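Progress Report to Statmont: Grasp Perception and Planning Software, Second Period

June 25, 2024
By Anastasia Christodoulou
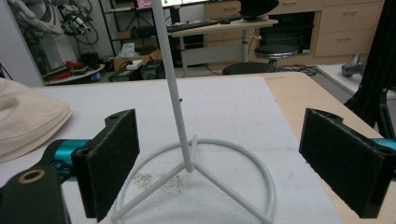 White metal stand with ring base between the two gripper fingers, on the white work board.

1. Scope of the period

Work since the April report covered three items from the agreed plan: segmentation of thin objects, the contact planner for narrow vertical members, and the replay tool for recorded demonstrations. The fourth item, force-limited closing, was started late and is reported in section 5. Staffing did not change. Radomír Kadlec remains responsible for perception, Lefteris Moschos for planning and control, and Paraskevi Kalogeropoulos for tooling and data handling.

The software is still developed under the working name Prondum. The branch described here is the one delivered to Statmont with this report.

2. Data

The training set now holds 1482 accepted demonstrations recorded with the hand-held gripper. A further 312 were rejected at import. Most rejections had one of two causes: the pose track was lost during a fast wrist rotation, or the finger opening signal and the video disagreed in time by more than the permitted offset. Both checks now run automatically when a recording is loaded, and the operator sees the result before the next recording begins. Under the old procedure a bad calibration could spoil a full session before it was found.

The object list was extended with stands, hooks and racks. These are difficult for the current pipeline. A vertical pole fills very few pixels across its width, and a white pole over a white board gives the segmentation model little contrast near the base. The open ring foot is a second problem. The earlier model tended to fill the ring and return a solid disk, which the planner then treated as an obstacle the fingers could not enter.

3. Perception

Radomír replaced the single mask output with two heads, one for the object region and one for its centerline. The centerline head is trained on the same labels, thinned offline, so no new annotation was needed. On poles and rods the centerline is now continuous from the foot to the top of the view in most test recordings. It still breaks where a leg joins the hub at a shallow angle.

Ring feet are mostly returned as open shapes. Failures remain when only part of the ring is in view, as happens whenever the gripper is close. We tried carrying the ring estimate forward from earlier video, where more of it is visible. This works as long as the object does not move. If the stand is nudged, the carried estimate is wrong and there is no reliable test yet for discarding it. The feature is in the branch but switched off by default.

Small debris on the work surface was also examined. The old model sometimes labeled loose particles as part of the nearest object. A minimum region size removes the effect at the cost of losing very small real parts, such as screws on a tray. The threshold is therefore set per task in the configuration file.

4. Planning

The contact planner takes the centerline and proposes finger placements along it. Each candidate is scored on clearance to the legs and board, on wrist angle, and on the distance from the estimated center of mass. The last term is weak for stands, where the mass is usually low and the graspable section is high. Lefteris added a tilt check that rejects any lift in which the foot would be expected to swing into the board.

Leaning poles needed separate handling. The first version assumed a vertical member and closed the fingers parallel to gravity, which made contact on one pad edge first and pushed the object sideways. The planner now aligns the pads to the local centerline direction. In simulation, over 2000 randomized stand poses, the edge-first contact no longer appears for leans inside the range we agreed with Statmont in April. Outside that range the wrist limit is reached and the planner returns no solution, which is the behavior requested.

Planning time remains acceptable for single objects. With several thin objects close together the candidate list grows quickly and the planner may exceed its time limit. Pruning by reachability before scoring should fix this and is scheduled first for the next period.

5. Control

Force-limited closing is working on the bench only. The controller stops the fingers when the estimated pad force passes a set value, then holds position. The foam pads complicate the estimate: they compress, recover slowly and differ between finger sets. Lefteris is fitting a simple pad model with two parameters per finger. We do not want to put the controller into the delivered branch until the fit can be repeated by someone outside the team, and Fotis Economou at Birow has agreed to attempt it from the written procedure.

6. Tooling

The replay tool now shows video, finger opening, wrist pose and planner output on one time axis. Any moment can be exported as a test case with its calibration attached. Paraskevi has also rewritten the import step so that an interrupted transfer resumes from the last complete recording. Documentation for both is in the repository. The Windows build of the replay tool is still missing.

7. Deviations and requests

Control is behind plan for the reason given above. Perception and tooling are on plan. Planning is on plan except for cluttered groups of objects.

We ask for approval to move the unused travel allocation to compute. We also ask Statmont to confirm whether transparent objects stay in the plan for the final period. If they do, recording needs to start before the control work is finished, and the order of tasks will have to change.

Comments

Fotis Economou
Pad procedure received. Step 4 refers to a zero reading but does not say whether the fingers are open or just touching. Please clarify before I run it.

Lefteris Moschos
Fully open. I have corrected the text in the repository.

R. Papadakis
Is the minimum region size given in pixels or in board units? The configuration file does not say.

Radomír Kadlec
Pixels for now. Board units would be better and I will open an issue for it.

Recent items

Prondum: Progress Report, First Period
Import Checks for Hand-Held Recordings
Replay Tool: Exporting Test Cases
Notes on Centerline Labels for Thin Objects
Pad Force Procedure, Draft for Birow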